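Grip loss on power dip: what I found on Herby

December 10, 2021

The fault log for Herby now runs to three entries that I am prepared to call the same fault. The first two were put down to operator error, mine in both cases. The third happened with my hands nowhere near the controls and the arm holding position, so I have had to take it seriously.

Symptom: with the gripper closed on a tool and the arm stationary, the fingers relax for a fraction of a second and then close again. The controller reports no error. The commanded width does not change. If the tool is heavy enough, or badly balanced, it drops or slips down between the fingers, and the gripper closes on whatever is left.

In November it let go of a nut driver over the bench at Neltthorpe. The driver landed on the rubber mat and rolled off. No damage, apart from a small dent in the floor tile.
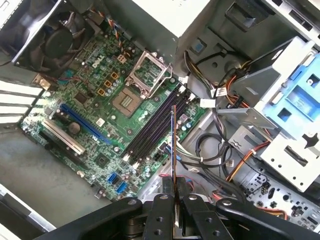

Dropping a tool on a mat is one thing. Most of what Herby does for us is strip-down work on scrap desktops, and there the tool spends its time point down over a circuit board. The boards are worth very little to us, but the supply is not always dead when we start, and I do not want a steel shaft falling across live contacts. Even on an unpowered machine the results are poor. With the processor out and its retention frame swung up, the socket is a field of bare pins, and a screwdriver held upright near the memory slots has only a short way to topple before it reaches them. Bent pins mean the board goes from the resale pile to the metal bin.

I started with the obvious things. The finger pads were clean. The linkage screws were tight. I swapped the gripper cable for the spare and the fault came back the same afternoon, so the original cable went back in. I then wrote a small script to log motor current and finger position at 200 samples a second and left the arm gripping a dowel.

The logger caught it at sample 798 of the second run. Current falls to zero, stays there for nine samples, then returns to the set value. That is 45 milliseconds with no holding force. The position trace shows the fingers opening slightly over the same interval, pushed back by the springiness in the pads. The trace before and after is perfectly ordinary.

Nine samples looked familiar. The Dolon motor driver has an undervoltage lockout, and on our board it is set to hold the output off for 45 milliseconds once it trips. So the supply to the driver was dipping, the driver was protecting itself as designed, and the status flag was being cleared before the controller polled for it. The controller polls every 2,000 milliseconds. I wrote that polling loop, and I remember thinking it was generous.
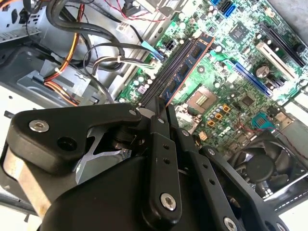 The dip itself took longer to find. The gripper shares a 24 V rail with the wrist joint and with the Yeoman extractor fan, which was added to the cell later and wired to the nearest spare terminal. The fan runs on a thermostat. On start-up it draws a large inrush current for a few milliseconds, and the rail sags far enough to trip the lockout. The wrist joint does not notice, having a brake and a lower threshold.

I confirmed it by switching the fan by hand. Not every start causes a trip, but enough of them do, and I saw no trips at all with the fan disconnected.

Changes made:

The fan has its own supply. It should have had one from the start.

The lockout flag is now latched in the driver and has to be cleared by the controller, which logs it and stops the job. An operator must check the tool before restarting.

Polling is down to 20 milliseconds.

The strip-down procedure now has the mains lead removed and the power button held in before the arm is enabled. This was always the intention, but it was written as a note at the end of the sheet, where it was easily missed. Sunita Kowalczyk moved it to line one and added a signature box.

What I have not fixed is the basic arrangement, where loss of motor power means loss of grip. A self-locking drive would hold the tool through a dip of any length. The present one can be pushed back by hand, which is pleasant when you are setting it up and unhelpful otherwise. I have priced a worm-drive replacement at £943 and put in a request. Until it is approved, the longer tools stay in the rack and the extractor terminal has a blanking plug in it, with a label.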